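Trollton Young Filmmakers Lab: progress report to the Koster Fund
2026-06-13

Hi Ilse,

You asked for something more readable than last year's spreadsheet, so I'm just going to tell you how it's going, and Primo will send the ledger separately. Short version: the lab is on, it's full, and we're a bit behind on the subtitles (more on that below).
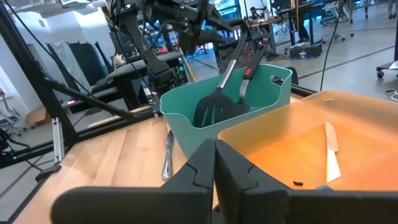
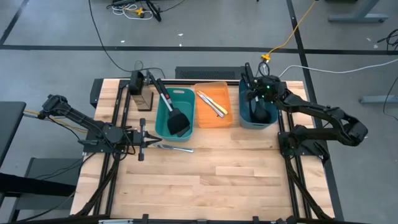

Let me start with applications. We closed the call with 409 entries, and I really was not ready for that! Last year's call got us far fewer, and I'd planned the reading weeks as if it would be the same again. Xiaoqing Wan and I split the pile down the middle and then swapped every project either of us had marked as a maybe, which meant a lot of late nights and a very long phone call about a short set in a car wash. We took 13 projects in the end. That's one more than I promised you in the proposal. The extra place is a documentary from a pair of sisters who applied as one person by mistake, and we couldn't bear to send them home over a form. The cost of it comes out of my travel line, so your total doesn't change.

Next year I want the form to ask for less. People wrote us three-page director's statements when all we needed at that stage was a synopsis and a link to something they'd made, even something shot on a phone. Xiaoqing has already drafted a shorter version and I'll send it to you once we've argued about it some more.

Mentors are nearly settled. Weidong Hou is back for editing and has agreed to do two extra afternoons for anyone who arrives with a rough cut, which is more than half of them this time. Wouter Dierckx is taking the sound group. He asked for a quiet room and we've given him the old projection office at Skorkar, with heavy curtains borrowed from the theater next door. The one gap is production design. Our first choice took a feature job in the spring (fair enough, I would have too) and I have two people I'm talking to now. I should have a name for you by the end of the month.

The first workshop weekend went well, I think. We did script readings in the morning with everybody reading somebody else's pages out loud, which was painful for the first hour and then great. Two projects got new endings over lunch. One participant decided to start over completely, and I've spoken with her since and she's happy about it, so I'm trying to be happy about it too! The afternoons were pitching practice. They're still talking too long. Five minutes turns into eleven every single time, and I've bought a kitchen timer.

Now the money. We're inside the budget overall but not in every line. Venue hire is under because Skorkar gave us the smaller hall free on days when they have no evening screening. Subtitling is over. We had planned for one language and then the selection came in with four, and Brullix, who do our subtitles, quoted us 499 dollars above what I'd set aside. I'd like to move that amount over from venue hire if you're okay with it. Primo says it needs a yes from you in writing, and a one-line email is fine.

The subtitles are also where we're late. Brullix can't start until they have locked cuts, and the cuts aren't locked, partly because of those extra edit sessions I was so pleased about two paragraphs ago. I've moved the lock date back by two weeks. It still leaves enough time before the October showcase, though there's no slack left after that, and I've told the filmmakers so in very plain words.

About the showcase: we have the hall for two nights. The 13 films will run in two programs, with a talk after each. Last time we sold 62 seats on the second night and the room felt half asleep, so this time we're putting the audience vote on night two and keeping the strongest documentaries for it as well. Tickets stay at the same price. Participants get four free ones each and I'm sure they'll ask for more.

What I need from you, then: the yes on the subtitle money, and the new version of your logo (the one on our poster draft is the old green one, Wouter spotted it). Also please tell me if you want to say a few words on opening night, or if you'd prefer to sit in the back with popcorn like you did last time. Both are welcome.

I'll write again once the cuts are locked. If you want to drop in on an edit session before then, call me first so I can warn Weidong, who doesn't like surprises when he's working.

Primo Dal Bello's ledger should reach you in a separate email, receipts included.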